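Home Courses Student work Library Contact

Knitwear and what people do with it: a survey in Bendbridge

Manouchehr Babaei
Textiles and Society, second-year project

1. Background

Bendbridge had a knitting mill until 1996. The Talpur works made jumpers, scarves and school cardigans, and many older residents either worked there or had a relative who did. I wanted to find out whether people in the town still look after knitted clothes differently from other clothes, and what they do when something wears out.

2. Method

I put 109 questionnaires through doors in two areas, the streets below the old mill and the newer estate at Fakik. Of these, 82 came back filled in. The form had a page on washing, a page on repair and a page on getting rid of things. I left a space at the end for comments, and this was used more than I expected.

I also spoke to people at the Lalell market, where there is a stall selling second-hand wool and needles. These talks were not recorded, so I have used them only as background.

3. Findings

Washing was the main worry. People wrote at length about jumpers that had shrunk, and several said they no longer bought wool for that reason. Those who did own wool mostly washed it by hand or put it on a cool wash.

On repair, 50 of the people who replied said they would sew on a button themselves. Far fewer would darn a hole. The usual answer was that they had been shown how as children and had forgotten. Elbows and cuffs were the parts that went first.

Worn-out knitwear was often kept. It went into the bottom of wardrobes, into dog beds, or under the sink for cleaning. One person unravelled old jumpers and used the wool again, but said it took a whole winter to finish one. Charity shops came up often, although a few people thought it was rude to give away anything with bobbles on it.

4. Problems with the survey

The question about cost was badly worded. I asked what people would pay for "a repair" without saying what kind, and the answers could not be compared. I have left them out. The Fakik forms also went out during the school holidays, and fewer came back from there.

If I did this again I would ask to see the clothes, as people's ideas of "worn out" clearly differed. 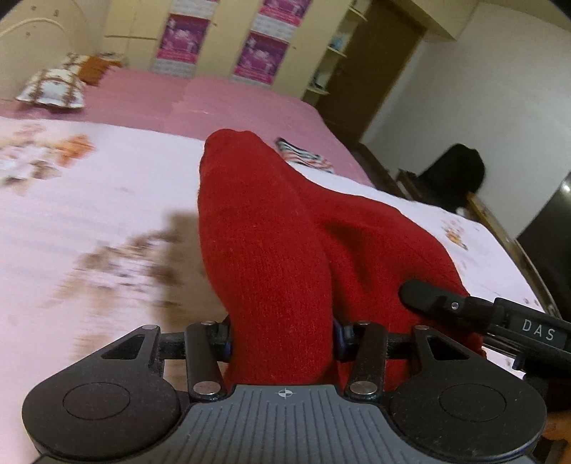 Bendbridge, June

Thank you to everyone who returned a form. The blank questionnaire is kept with the project folder in the library, and the comments have been typed up without names.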